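# The Left Shoe

Latifa El Sherbiny had been hired to teach a machine to put shoes away, and by the second week she had opinions about it.

"You'll get a feel for the pace," Thirumalai had told her on the first morning, handing her the gripper. "Slower than you'd do it yourself. Faster than you'd do it if you were thinking about it."

"And the machine watches me?"

"The gripper watches you. The machine watches what the gripper watched. Later."

She turned it over. It was lighter than it looked and the trigger was stiff. She had spent eleven years fitting kitchens, and in that time plenty of people had handed her a tool and told her it would change everything. Most of those tools were still in her garage, under a tarp.

Brirance had the upstairs floor of an old carpet warehouse in Utirton. There was a kettle, a row of tables, and a whiteboard with the day's task on it in green marker. In her first week the task was cups. In her second it was SHOE > CABINET, CLOSE DOOR, and under that somebody had written the total for the whole program so far, which was 3,268. Thirumalai updated it each evening with the side of his fist and a marker that squeaked.

"Three thousand goes of what?" she asked.

"Demonstrations. All tasks, all sites."

"And can it do any of them?"

He considered this longer than she liked. "It's quite good at cups," he said.

The shoe was a slipper, really. Brown suede. It belonged to Abdelghani Hamdy, who ran the floor, and who had brought in the pair from home and then lost one of them somewhere between the car park and the second landing. So they had the one. Latifa picked it up by the heel, carried it through the air at the approved speed, set it on the shelf, let go, backed out, hooked the edge of the door and pushed it shut. Then she opened the door, took the slipper out, put it somewhere else on the table and did it again.

She did 22 before lunch. Four of them were thrown out.

"What was wrong with them?" she asked Thirumalai, who had them up on his screen.

"You hesitated."

"I was deciding where to put it."

"Yes," he said. "It can't tell the difference between deciding and doing. If you stop in mid-air, it'll learn to stop in mid-air."

"I'd stop in mid-air. Anyone would, if somebody moved the cabinet."

"Then decide before you pick it up."

She went and had her sandwich on the fire stairs with Luminița Nistor, who was on drawers. Luminița had come over from the Kalinowski site when it closed and had seen four of these outfits, start to finish. She had the calm of a person who is paid by the hour.

"You're putting it in straight every time," Luminița said. "I was watching. Toe to the back, lined up like a shop window."

"That's how you put a shoe in a cupboard."

"Is it? At your place?"

Latifa thought about the hallway at her place, where her son's runners generally lay wherever they had come off him.

"They'll want it messy," Luminița said. "They always want it messy in the end. At Kalinowski we did towels for a month, beautiful folds, and then a man flew in from Zurkberg and said nobody's towels looked like that. We started over."

"What happened to the month?"

Luminița shrugged and shook the crumbs out of her lap, over the railing.

The man from Zurkberg, when he came, was called Abdelilah Ait Ali, and he was younger than Latifa had expected and had a cold. He shook hands with everybody. He stood at her table with his coat on and asked her to carry on as though he weren't there, so she picked up the slipper, carried it across, and put it on the shelf with the toe to the back.

"Lovely," he said. "Very consistent."

She waited.

"Could you be a bit less consistent?"

"How much less?"

"As if you'd just got home," he said. "As if you were tired."

She looked over at Luminița, who had become very interested in a drawer.

"I can be tired," Latifa said. "I don't know that I can be tired the right way. If I chuck it in crooked because you've told me to, that's me pretending. It'll learn to pretend."

Abdelilah blew his nose. "It doesn't know what you meant," he said. "It only gets where your hand went."

"Then it isn't learning to put a shoe away. It's learning where my hand went."

"Well," he said, "we hope that if there's enough of it, those turn out to be the same."

She noticed the word hope. In her old trade you didn't hang a wall cupboard on hope, you found the stud. But he had said it plainly, without the brochure voice, and she gave him some credit for that. She had been waiting two weeks for one of them to use it.

"Has it ever worked?" she asked. "With a door?"

"With that kind of door, about half the time. It gets the shoe in. Then it forgets there's a door."

"My son does that."

"So does mine," said Abdelilah, and laughed, and had to get the tissue out again.

He went along the row to look at the drawers. Abdelghani followed him, holding a clipboard he never wrote on. Thirumalai put his headphones back in. Latifa took the slipper off the shelf and set it down on the table and didn't pick it up straight away. She tried to remember the last time she had put a pair of shoes in a cupboard without being asked. It would have been at her mother's, and her mother would have been standing behind her.

Her mother had never once explained it. You put your shoes in because she looked at them, and then she looked at you. There wasn't any trigger or any count on a board. After a winter or so of being looked at, you just did it, and you did it in other people's houses too, with other cupboards. Latifa couldn't see which part of that was where your hand went.

She said none of this to Thirumalai, who would have written it down and sent it to somebody.

"Twenty more?" he called.

"Crooked ones?"

"Crooked ones."

She picked the slipper up by the heel and went across with it. She didn't aim. It landed at an angle, the toe off to the left, and every part of her that had ever fitted a kitchen wanted to reach back in and nudge it square.

"Leave it," said Luminița, not looking up from her drawer.

She left it.

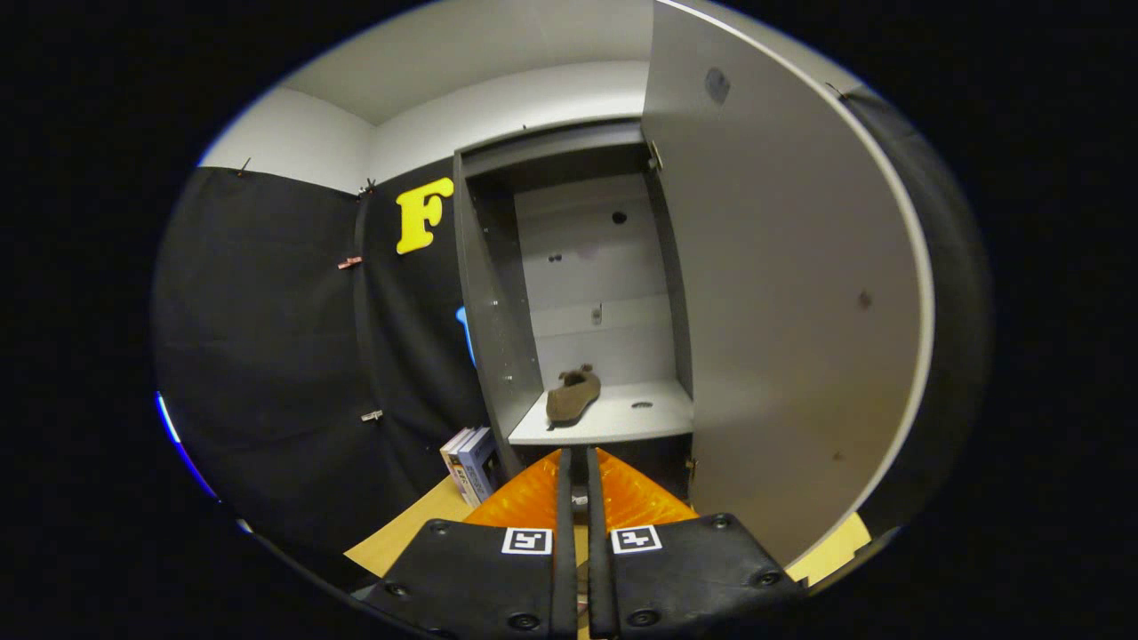 *Crooked, first of the afternoon.*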